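The Tower at Telalari

The toy was called the Nurnora, and it came with no box, no leaflet and no opinion on what order its rings went in. Bart Jacobs had bought it at the estate sale on Coppens Street for 2 dollars, which he considered a steal, and which Yulan Lu considered two dollars.

"It's a stacking toy," she said. "You're sixty."

"It's a stacking toy for my granddaughter."

"Your granddaughter is in law school."

Bart said that law school was very stressful, and took it to work.

Work was Telalari, a firm on the second floor above a tile showroom, where for a fee they would tell you whether a toy was any good. Twenty years ago the letterhead had said Play Assessment. Now it said Tactile Outcomes, and the fee had gone up. They had assessed wagons. They had assessed a plush whale that sang in the night and a kit for making soap in the shape of other soap. What they had never assessed was a toy that had not been sent to them by anybody, and Clive Bunting, who ran the place, wanted to know which account he should bill.

"Call it research," said Bart.

"Into what?"

Bart thought. "Rings."

Clive opened a file. He couldn't help it. There was a form for every toy, and the form began with a space for the objective, and Clive, left alone with a blank space, would fill it the way other men salt their food. He wrote: To establish what a stack of rings is for.

By ten o'clock the white board was on the table and the stack was on the board, and everyone had come over to look at it, in the manner of people who have other things to do.
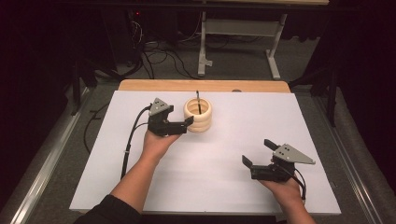
The Nurnora, midmorning, with all of its rings on.

"It's very plain," said Vratislav Polák, who wrote the reports. He was a gloomy man with a beautiful prose style. His paragraph on the singing whale had made the manufacturer cry. "I see three rings. I am waiting for the next part."

"That's all the parts," said Bart.

"Then where does it go?"

"Up."

Vratislav wrote down "up" and underlined it.

They argued until lunch. Yulan held that the pleasure was in the stacking, so that a finished stack was the saddest object in the room and ought to be taken apart out of kindness. Bart held that the pleasure was in having stacked. Clive said both of these were outcomes and asked which was the more tactile. Hryhorii Ivanyshyn, who had come up from the tile showroom to borrow the stapler, said that his brother used to throw them.

There was a silence.

"Throw them where?" said Clive, with his pen out.

"At me," said Hryhorii.

This was the first real data anyone had brought into the building since March, and they gave him a chair. He told them all he could remember. The rings went farther than you would think. They rolled under things. One had gone under the stove and stayed there until the family moved, and when they pulled the stove out his mother had picked it up and washed it and put it in her coat pocket, and she had carried it to the new apartment like that, one ring with no tower, and set it on the windowsill. It was there for years. She kept her wedding ring in it when she did the dishes.

Vratislav had stopped writing.

"So it's a container," said Clive.

"No," said Hryhorii. "It was a ring for putting a ring in."

Clive had no box for that on the form. He turned it over and looked at the back. 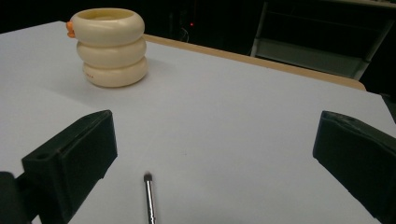
The Findings

The report went out on 16 August 2022 to nobody in particular, there being no client. Clive mailed a copy to the office so that it would have a postmark. It ran to 700 words, short for Vratislav, and it was the only one of his that Yulan ever read to the end without going to get a coffee.

It said the product was open at the top and that this should be counted in its favor. It said the sides were rounded and caught the light nicely. It said there was some printing low down on the front in very small letters and that the assessor, having left his glasses at home, had chosen to assume it was encouraging. Under Suggested Age the report said "Yes."

Under Faults it said that a stack of this kind gave the user no clear idea of when to stop, but that the same could be said of most hobbies and of the Akiretti soap kit.

Clive billed it to Bart. Bart refused to pay, then paid, then asked for a receipt so he could show his granddaughter, who called that evening and spoke for a long time on the subject of unsolicited invoices. She sounded much less stressed.

"Tell her she can have it when she graduates," said Yulan.

"She says she wants it now," said Bart. He had his hand over the phone. "She wants to know if it rolls."

Yulan looked at the stack for a while. Then she lifted off the top ring and went to see how far it was to the stairs.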